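27 Aug 2024

Room and toy kitchen, continued from the last entry. Do-yoon Ki on the shelves with me for the first part, Marisol Villca at the brick wall end for most of the day.

Main job was the white metal shelving at the back. It has been filling up since January and things go on it in the order they arrive, so the box of hinge samples from Riquelme had ended up behind the paint tins and we had ordered a second lot without needing to. Do-yoon wants every box labelled on the short side. Fine by me, but the labels have to go on the box and not on the lid, as lids get swapped.

The big white board is still on the upper shelf, leaning. It is the spare back panel for the Irkholm display and can't be cut down until they confirm the width. Their last message said 475 mm, the drawing says something else. Marisol has written to them again. Until then it stays up there and we work round it.

Small things to do in this half of the room:

- cable on the white wall by the tall cabinet wants clipping up
- screen on the brick wall: the long lead is in the small wooden cabinet, please put it back there after use
- wooden table is for paperwork and cases, no glue on it
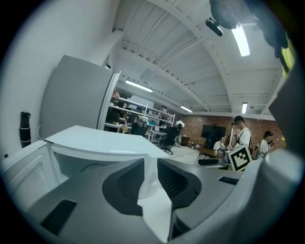
## Toy kitchen, door checks

Skiltach sent the microwave back to us with a note that the door "drifts". They want to know if it is the hinge or the moulding before they order for the Plelley nursery. Set it up on the white table by the fridge end, which is near enough level (checked with the short spirit level along both edges, bubble just inside the lines).

Method, so it can be repeated: door to fully open, let go, leave it for 30 seconds, note whether it has moved. Then the same from half open. Do-yoon did the first run and I did the second.

Fully open it stayed where it was put, 8 goes out of 8. From half open it crept back towards closed on 2 of them. Both were in my run, and I had the microwave turned slightly on the table compared with where Do-yoon had it. Tried a folded card under the back edge and the creep stopped. That points to the feet more than the hinge. I would like to see it on a properly flat surface before telling Skiltach anything.

The knobs turn freely, no clicks. The upper one is a bit stiffer than the lower. Not part of what they asked, but I'll mention it - a three-year-old will go for the knobs before the door.

The cup that came in the same parcel goes in and out of the opening without catching. Marisol asked whether the rest of the cups are the same size. We only have the one type here, so that is a question for Skiltach. 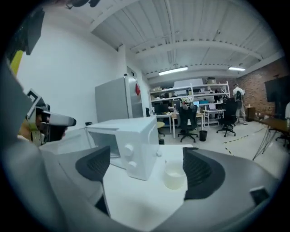
*Toy microwave on the white table with the door open, small frosted cup to the right of it.*

## Left over

Office chairs: one of them has a castor that sticks and leaves a mark on the floor. I turned it over and pulled out a lot of thread and tape, better now but not right. If it comes back, change the castor. Spares are in the bottom tier of the shelving, in a tobacco-coloured envelope marked FEET (wrong label, will redo).

Shelves are done down to the middle tier. The lower ones are mostly tools and loose parts and need someone who knows what belongs to which job, so Do-yoon will do those with Marisol. Please don't put new boxes on the floor in front in the meantime.

Next: borrow the flat plate, repeat the half open test with the card and without it, and measure the four feet. Reply to Skiltach after that.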